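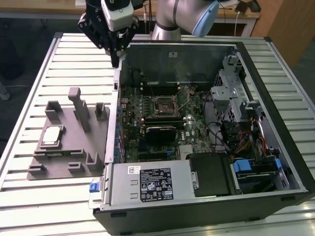 Progress report to the Stereck Fund: Carnness token and small coin catalog
Reporting period: second half-year, closing in November

Status

The grant covers the cataloging of the Carnness collection, a holding of 1,599 base-metal coins and trade tokens. At the close of the period 1,599 pieces have an accession number, a weight and a diameter on record. Die axis has been entered for all pieces except the holed tokens, where the original suspension point and the engraved axis often disagree. These are being entered with both readings.

Weights are taken to two decimal places on the same balance throughout. The balance is checked against a reference mass at 9 a.m. and again after every 100 pieces. One check failed in the period. The batch before it was weighed again and the earlier values were struck from the file.
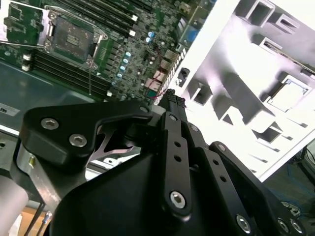
Attribution

Most of the federal coinage was attributed from date and mint mark alone. The tokens took longer. The De Graaf list remains the working reference for the transport and dairy issues, but its numbering breaks between the first and second printings. Both numbers are now carried in separate fields.

Thirteen tokens do not match any entry in De Graaf. Four of these share a reverse die with a listed piece and can be placed with reasonable confidence. The remaining nine have been given provisional numbers with the prefix C.

Condition grades follow the wording in the grant agreement. Cleaned pieces are flagged and graded for detail only. Where a piece shows green or powdery deposits it has been moved to an inert flip and listed for the conservator. No piece has been cleaned under this grant.

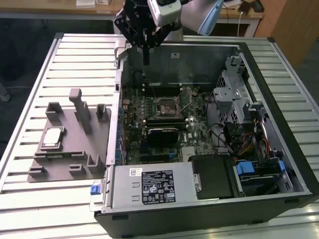
Testach, in its review of the draft records, asked that edge type be recorded for every piece, including those with a plain edge, so that an empty field can be read as unexamined. We accept the point. The field was optional in the original template, and plain edges were left blank. The correction is under way and will be done together with the second diameter reading on the worn pieces.

Testach also asked for the metal field to separate brass from bronze. We can do this only where a published specification exists. Color is a poor guide on toned pieces, so the others will stay as "copper alloy."

Budget

Spending is within the approved lines except for storage supplies. An order of 2,000 inert flips was placed at the lower unit price, and the overrun was met from the travel line, which had not been drawn on. No change to the total is requested.
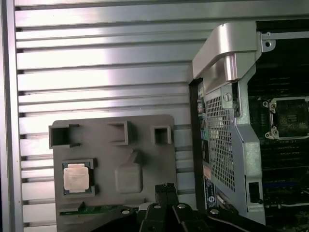
Work planned for the next period

1. Complete the edge field and the second diameter readings.
2. Check the nine provisional tokens against auction records and local directories.
3. Photograph obverse and reverse of all tokens under one lighting setup.
4. Send the revised records to Testach, with a list of changed fields.
5. Submit the storage invoice and the updated budget table with the next claim.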